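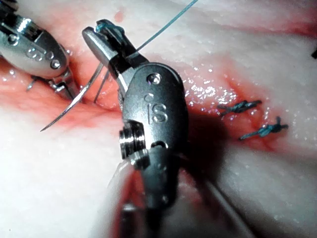 Gillness bench, May, 7:40 am

Lirnetti ran the first closing pass by itself overnight and I am so pleased with it! Log says 439 throws on the tissue blocks, with 2 stops for a human. Last spring we'd have had two of us at the console till midnight for a batch that size. Now the evening person loads blocks, checks thread and goes home – and the morning person (me) gets to look at stitches with fresh eyes and a coffee.

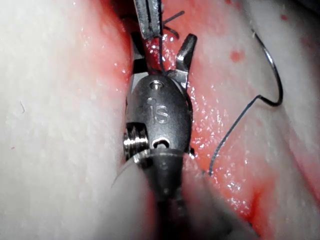

Work for the techs has moved toward judging. At Rüegg they still drive every throw by hand, and their people asked what we do all day. Plenty! The handover between graspers is where I spend my time: upper one holding the thread, the wrist below it with its jaws a little open, needle lying off to the right with a long tail. I want a rule for how much tail we allow, and that has to come from someone who has tied a lot of these.

To do: 40 min per person on the review screen, then swap. Eyes get tired. Ask Gurnisia if the stop alert can go to the desk phone too. Evening shift wants a say in the new rota – yes, before it's posted.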